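Gillavari revisa a mano las pinzas de su célula de tornillería

Sostville, 21 de marzo de 2023. Parada corta en la célula de tornillería de Gillavari. Tocaba revisar el par de pinzas manuales con las que se graban los movimientos antes de pasarlos al brazo, y el equipo de mantenimiento aprovechó para cambiar también la rutina de limpieza. La línea Warik siguió en marcha.

El problema venía de febrero. Los dedos de una de las pinzas cerraban con retraso y las piezas más finas se escapaban. Se anotaron 65 fallos de agarre en una sola tanda de 834 intentos, demasiados para el taller, que decidió no esperar a la revisión de verano. 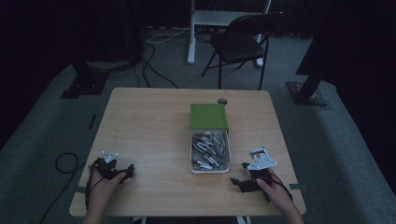
La revisión se hace por orden. Primero los cables, que se llevan por fuera de la mano para que no tiren al girar la muñeca. Luego apriete de la placa metálica, comprobación del juego en las articulaciones y puesta a cero con los dedos cerrados. Después, prueba con tornillos y pernos mezclados, sin ordenar, tal como llegan de almacen. Si una pinza falla dos veces seguidas con la misma pieza, se desmonta y vuelta a empezar.

El recambio de los dedos lo suministra Tully, con un plazo de entrega de 21 días. De momento se ha pedido un juego completo y otro de reserva. También se cambia el intervalo: a partir de ahora, limpieza y reapriete cada 1.000 ciclos, antes se hacía cuando alguien notaba algo raro.

Queda pendiente el ajuste del brazo, que no se toca hasta que las dos pinzas den la misma lectura en vacio. Según el parte de mantenimiento, la izquierda ya está dentro de márgen y a la derecha le falta una segunda pasada. Prueba conjunta, la semana que viene, en turno de mañana. Los datos grabados con la pinza lenta se descartan y habrá que repetirlos.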